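Members of the Nerden shared workshop have spent much of the past year building a robot arm that sorts and presents wiring for small assembly jobs. The project, known as Hotavness, is led by Ivars Bite, a retired controls technician, and Christos Konstantinidis, who joined the workshop in September and is responsible for the gripper and its camera.

Both men spoke to the newsletter on 3 July 2020.

Mr. Bite explained that the choice of material was deliberate. "Rigid parts were handled adequately by our first arm," he said. "Wire is another matter. It bends, it hooks onto its neighbor, and it never lies the same way twice. We wished to work on a problem that had given us trouble at the bench."

The current gripper has 2 fingers, both cut and finished on site. Mr. Konstantinidis described the fingers as the most frequently revised part of the build. Earlier versions were too wide at the tip and pushed the harness away before closing on it. He now prefers to approach a harness at the tape band, where the wires are held together and the position of the bundle is easier to judge.

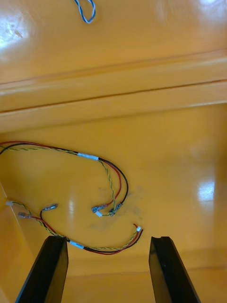

The Hotavness gripper above two wire harnesses in the orange tray, seen from the wrist camera.

Reflections remain a difficulty. "The tray is glossy, and the lamp shows up in it as a white patch," Mr. Konstantinidis said. "A small white connector beside a white patch is a hard thing to find." The team has tried moving the lamp and intends to test a matte liner before the tray is replaced.

Progress is recorded in a log kept at the bench. It lists 664 attempted picks to date, of which 132 were made with the present fingers. Mr. Bite declined to give a success rate. "The log was started for our own use, and the early entries are not consistent," he said. "I would prefer to publish a figure once we have reached 3,000."

Asked whether the arm would be offered to other workshops, Mr. Bite said that the drawings would be shared on request - the control software is still being rewritten and will follow separately. Members wishing to see the arm in operation should speak to Mr. Konstantinidis, who is usually at the rear bench on weekday evenings.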